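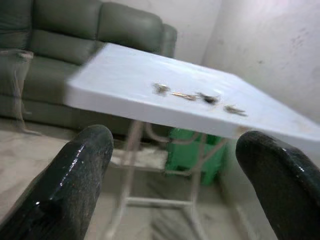
3.2 Terrain et collecte des données

L'enquête porte sur les très jeunes créateurs d'activité, c'est-à-dire des mineurs qui vendent un bien ou un service en leur nom, avec ou sans structure juridique derrière. Définition large, volontairement. Les travaux antérieurs se limitent presque toujours aux mini-entreprises scolaires, encadrées par un enseignant et dissoutes en fin d'année. On les a laissées de côté.

Recrutement des répondants par trois canaux : les marchés de quartier, le réseau d'accompagnement Traltarier, et la plateforme de vente Pivine, qui a accepté de relayer le questionnaire aux parents titulaires des comptes. Questionnaire envoyé à 963 foyers. Réponses exploitables : 661. Les autres étaient incomplètes, en double, ou remplies visiblement par le parent seul (critère de repérage en annexe B). Clôture de la base le 31 décembre 2023, sans relance après cette date.

L'âge médian au lancement est de 14 ans. Pas de surprise de ce côté, les études pilotes donnaient la même chose. L'activité type : alimentation faite maison, bijoux, garde d'animaux, retouche de vêtements, un peu de dépannage informatique. Les activités purement en ligne sont présentes mais moins qu'attendu, et souvent greffées sur une vente physique déjà en place.

Les entretiens ont été menés par Kirsty Halliday et Tayla Tipoki, toujours en présence d'un adulte référent, au domicile ou dans un lieu choisi par la famille. Durée variable. Certains enfants parlent très vite de leurs prix et de leurs marges, d'autres ne parlent que du produit et il faut y revenir deux ou trois fois. Le guide a été raccourci après les premiers entretiens : la partie sur les « projets d'avenir » produisait des réponses convenues, manifestement préparées avec les parents. Supprimée.

3.3 Variables retenues

Variable dépendante : la poursuite de l'activité six mois après la première vente. Codée oui / non. Un codage plus fin (activité réduite, suspendue, transmise à un frère ou une soeur) a été tenté puis abandonné, les effectifs par case devenaient trop faibles.

Variables explicatives, dans l'ordre d'entrée dans le modèle. D'abord l'apport initial, en distinguant l'argent de poche, le don familial et le prêt familial avec remboursement attendu. Ensuite la présence d'un parent indépendant ou commerçant. Puis le lieu de la première vente — école, voisinage, marché, en ligne. Enfin la tenue d'un registre, même sommaire : cahier, tableur, enveloppes étiquetées. Cette dernière variable ne figurait pas dans le protocole de novembre, elle a été ajoutée quand on a vu revenir le thème dans les entretiens.

Contrôles : âge, sexe, taille de la commune, nombre d'enfants dans le foyer. Le revenu du foyer n'a pas été demandé. Trop de refus lors du pilote, et la question faisait chuter le taux de réponse aux items suivants.

3.4 Premiers résultats

Le prêt familial ressort nettement. À apport égal, les jeunes qui doivent rembourser poursuivent plus souvent que ceux qui ont reçu un don. Effet stable quand on retire les foyers d'indépendants. Nwachukwu propose une lecture en termes d'engagement moral envers le prêteur ; nos entretiens vont plutôt dans ce sens, mais plusieurs enfants évoquent surtout le fait d'avoir dû compter, donc d'avoir su plus tôt si ça marchait. Les deux mécanismes ne sont pas séparables avec nos données.

Le parent indépendant joue moins que prévu. Significatif seul, il perd presque tout son effet quand le registre entre dans le modèle. Interprétation provisoire : ce qui se transmet est une habitude de gestion avant une vocation. À verifier sur un échantillon où les deux sont moins corrélés.

Lieu de la première vente : avantage au marché, école en dernier. Les établissements interdisent souvent la vente entre élèves, et plusieurs activités se sont arrêtées sur un simple rappel au règlement. Le cas d'Odora, petite marque de bougies montée par deux cousines, est l'exception la mieux documentée du corpus : interdite à l'école, l'activité s'est déplacée vers un marché de producteurs, avec des prix revus à la hausse et une clientèle d'adultes. Les deux filles disent avoir trouvé les adultes « plus faciles, ils demandent pas de remise ».

3.5 Limites

Biais de sélection évident. Les familles qui répondent sont celles où l'activité a laissé un bon souvenir, ou dure encore. Le taux de poursuite est donc surestimé, on ne sait pas de combien. Passage par un compte parental sur Pivine : les enfants qui vendent sans que les parents le sachent échappent totalement à l'enquête, et ils existent, plusieurs répondants en ont cité parmi leurs camarades.

Autre point, la date de la première vente est déclarative. Elle est parfois reconstruite à partir d'un anniversaire ou d'une rentrée, et parent et enfant ne donnent pas toujours le même mois. En cas de désaccord on a gardé la réponse de l'enfant. Les estimation refaites avec la réponse du parent ne changent ni le signe ni l'ordre des coefficients (annexe C).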